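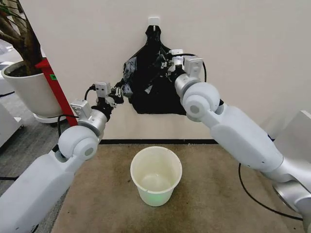 A black garment on a small white stick-on hook, with a bucket underneath.

Tinov launches stick-on wall hooks for small laundry corners

13 December 2022

I've hung a lot of wet shirts off door handles in my time, so I'm very happy to be writing this one! Tinov, the little household goods firm I run with Dilani Pathirana, is bringing out a new adhesive hook this December. It's called the Zurneck, and it comes in packs of 4 or 8.

The idea came out of my own flat, where there's no garden, no balcony and barely enough floor for an airer. I wanted somewhere to put one dark top that can't go in with everything else (you know the sort, it turns the whole wash grey). A hook on the wall and a plain white bucket below it did the job, and the bucket goes away in the cupboard when I'm done.

Sticking one up is easy. Wipe the wall, let it dry, press the hook on and leave it overnight before you hang anything. Dilani would like me to add that fresh paint needs longer – she lost a patch of her hallway finding that out.

We've made a first run of 400 packs, and Talukder will have them on the shelf in 20 shops. Jostach is handling orders from smaller stores, so please go to them for trade prices.

If you'd like a pack to try at home, or a chat about laundry (I can go on a bit), drop me a line through the Tinov press page.

Amber Coppens, Tinov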